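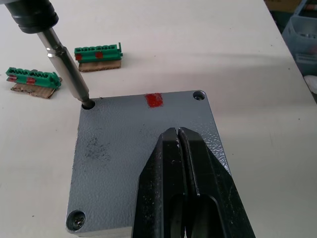 Workshop and Bench Area Inspection – Trolside Unit

Inspected by: Brenda Bellamy
Date: August 31, 2018
Previous inspection: December
Scale: OK / Attention / Fail

1. Floors and walkways

1.1 Main aisle clear to full marked width – OK
1.2 Floor markings legible – Attention
Comment: Yellow line worn through beside the Lockwood cabinets. Repaint before the next inspection. Tape is not accepted as a permanent repair.
1.3 Mats flat, no curled edges – Fail
Comment: Mat at the wash basin has lifted at one corner. Removed during the inspection. Replace with a bevelled-edge type.

2. Benches and work surfaces

2.1 Benches level and stable under hand load – OK
2.2 Surfaces free of splits and raised edges – OK
2.3 Metal plates and loose fixtures free of burrs – OK
Comment: Edges checked with a gloved hand. Coating to be looked at again next time for chips down to bare metal.
2.4 Load limit posted on each bench – Attention
Comment: Limit is 300 kg. Label missing from the bench nearest the roller door.

3. Storage

3.1 Shelving fixed to wall – OK
3.2 Heavy items stored between knee and shoulder height – Fail
Comment: Two boxes of Claso fittings on the top shelf. Moved down during the inspection. This was also noted in December, so the shelf now needs a label.
3.3 Clearance below sprinkler heads at least 500 mm – OK
3.4 Flammables cabinet closed and latched – OK
Comment: Latch is stiff. Lubricate.

4. Electrical

4.1 Test tags in date – Attention
Comment: Saver extension lead has no tag. Taken out of service and placed in the quarantine bin. Test or discard.
4.2 Power boards not daisy-chained – OK
4.3 Switchboard access clear – OK
4.4 RCD push-button test – OK
Comment: All circuits tripped and reset. Log sheet signed.

5. Lighting and air

5.1 Light level at bench height at least 500 lux – OK
Comment: Meter readings taken with the roller door shut. One tube over the rear bench flickers on start-up – replace at the next service.
5.2 Extraction running, filter dated – Attention
Comment: Fan runs normally. Filter has no date written on it, so its age cannot be confirmed. Fit a new one and date it.

6. Emergency

6.1 Extinguishers mounted, pressure in green – OK
6.2 Exit signs lit – OK
6.3 First aid kit stocked – Attention
Comment: Short of eyewash and wide dressings. Restock from the front office.
6.4 Eyewash station flushed – OK
Comment: Flow steady. Water clear after roughly 36 seconds.

Actions

Fails 1.3 and 3.2 to be closed out in writing, with the new mat and the shelf label in place. Attention items to be cleared before the next inspection. The Saver lead stays in quarantine until a tag is fitted.

Signed: B. Bellamy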